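Why my grasp labels were lying to me

I have been promising a post about the timing tool since August, and every time I sit down to write it I end up fixing something in it instead. Tonight the laptop is closed on the tool and open on the blog, so let's see how far I get before the tea goes cold.

For anyone new: I spend most of my evenings on a small project I call Anard, which takes recordings from a hand-held gripper and turns them into something a policy can learn from. You hold the gripper, you do the job, and the software works out where the gripper was, how far the fingers were open, and when it took hold of something or let go. The first two come out pretty well these days. The third one is where I lost most of the summer.

My old grasp detector was a threshold on finger width, plus a little hold time to keep it from flickering. It was fine on blocks and on sponges. Then I moved on to thin things – pens, spoons, a paintbrush – and it fell to pieces. A brush handle is so slim that the fingers are nearly shut when they meet it, and my "holding" width and my "closed on nothing" width were practically the same number. Out of 38 takes in the first batch, the detector missed the grasp completely in 27. I had trained on those labels for a good while before I thought to look, and I'm still a bit embarrassed about it!

The fix I like best so far has three parts, and I'll go through them in the order I added them, partly so I remember why.

Lining up the clocks

The width signal and the video were never quite on the same clock. I had measured the offset once, written it into a config file and trusted it forever after. When I finally measured it again the width was running 4 frames behind the picture, enough to put the label after the lift had already begun. Now the tool estimates the offset for every take by opening and closing the fingers at the start and matching that motion in both streams. It adds a few seconds to each recording and I have stopped grumbling about it.

Letting the picture vote

Next I added a small tracker that follows whatever is between the fingers. If a patch of the image keeps still relative to the gripper while the background slides by, the tool takes that as a vote for "holding," whatever the width says. The brush turned out to be a kind test for this (black handle, shiny gold ferrule, pale little tip), and the ferrule gives the tracker a nice bright thing to hang on to. The handle alone is much harder against dark fingers. A white sheet on the table helps the tip less than I hoped, pale on white being what it is, and the shadow of the cup sometimes steals the track for a moment.

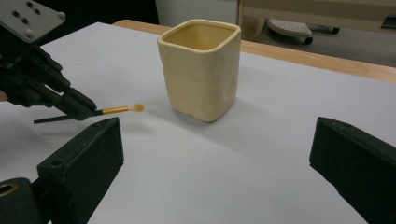
Smoothing over whole takes

The last part runs after the recording is done, so it can look both ways in time. It takes the width, the vote from the tracker and the gripper speed, and picks the most likely sequence of open, closing, holding and releasing for the whole take. I made switching states expensive, and that one setting did more for me than any amount of clever filtering. There are roughly 6 settings left that I tune by hand, and I'd love to get rid of half of them. The releasing state is still the weakest, especially when I set something down slowly and the fingers drift apart over a second or so. I'm leaning toward labeling that as a range and letting the training code decide what to do with it, but the loader doesn't understand ranges yet, so that's next on my list.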